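Jeditine table-clearing set: README, with the slipping-pad problem

Plates and bowls, two hand-held grippers, one checked tablecloth, and one fault that cost me most of October.
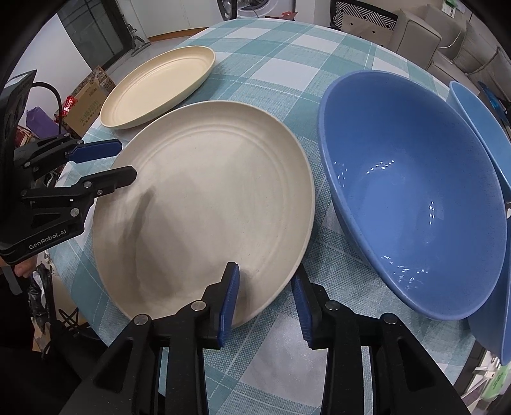
I'm writing this mostly for whoever picks up the set after me, and a little bit for the me who spent three evenings blaming the wrong thing. If you only want to train on the clean part, skip down to "What to use." If you want to know why session 18 has its own folder, keep reading.

What's in the set

Recordings of people picking up dishes with two hand-held grippers, one per hand, and stacking or moving them around a dining table. Every gripper has its own wide-angle camera. You also get the jaw opening for each gripper and the pose track, all on one clock. There are 41 sessions altogether. The tableware is ordinary household stuff: cream plates, blue bowls, nothing weighted or specially marked. I wanted dishes that look like the ones people own, with glaze that catches the light and rims that are a pain to grab.

The rooms are real homes too, with all the usual things in the background. We didn't tidy up for this and I'd do it the same way again.

What went wrong

Short version: the ribbed pad on one finger of the right-hand gripper was creeping back under load, and the jaw reading didn't know it.

Longer version. The opening value comes from the drive side, so it tells you where the finger should be. If the pad stays put on the finger, great, those are the same thing. On our right-hand unit a screw had backed out just enough to let the pad shift when you squeezed something stiff. Up to 3 mm at the worst, which sounds like nothing until you remember how thin a plate rim is! The log says "closed on the plate," the video shows a plate sliding gently out of the jaws, and the policy you train on it learns that a loose pinch is a fine way to carry dinnerware.

We found out the loud way. I'd trained a first model on everything and put it on the arm at Platbridge, and it dropped a plate from shoulder height onto the floor on its second try. Then it dropped another one. It had perfectly nice approach motions, it just never squeezed hard enough, and I went off and fiddled with the force limits, the learning rate, the camera calibration (twice), and pretty much anything else I could reach without standing up.

Hartmut Strobel was the one who asked whether I'd touched the gripper itself. I hadn't. I took hold of the pad and it wiggled. So, yeah.

Which sessions are affected

Sessions 18 onward, right-hand gripper only. The left one checked out fine the whole way through. I went back over the video and the slip isn't in every grasp: bowls are mostly okay (you pinch the wall and there's some give in how it sits), plates taken by the rim are the bad ones. Cathal Kavanagh went through the plate grasps by eye and flagged each one where the rim moves between the pads after the log says the jaws have stopped. Those flags are in grasp_flags.csv in the column pad_slip.

Session 18 sits in its own folder because the screw seems to have let go partway through it. The first half looks clean and the second half doesn't, and I couldn't find a sharp line. Please don't average over it.

What to use

For training, sessions 1 to 17, both hands, no strings attached.
For training with care, 19 to 41, left hand as is, right hand only where pad_slip is 0.
For slip detection, everything, and the flagged grasps are kind of a gift. Abubakari is the sister project that's already using them that way.
Not for force estimation, ever. There's no force sensor on these and I'm tired of getting that email.

Safety notes, the boring kind that I now care about

Two of the dropped plates broke, and ceramic goes a lot farther across a wood floor than you'd guess. Shoes on, always. We'd been doing arm tests in socks, which in hindsight, wow. Keep the arm's carry height under 11 inches above the table until a new model has gotten through a full stacking run without a drop. If a plate does go, hit stop first and sweep second. Don't reach under the arm for the pieces.

Before each recording session, now:

Wiggle every pad by hand with the gripper off.
Check the pad screws with the small driver.
Close the jaws on the gauge block and compare the reading to the block.
Write the difference in the session notes even if it's zero.

The check takes a couple of minutes. The Brikdale group had the same thing happen on one of their units after I nagged them to look, so I don't think ours was a one-off.

Known leftovers

The flags were made by one person on one pass, so there'll be misses, especially where the plate is tilted and the rim sits in shadow. If you find one, send me the session number and the timestamp and I'll fix the file. I still haven't worked out a correction for the jaw values themselves, and I've left the raw numbers alone in the meantime.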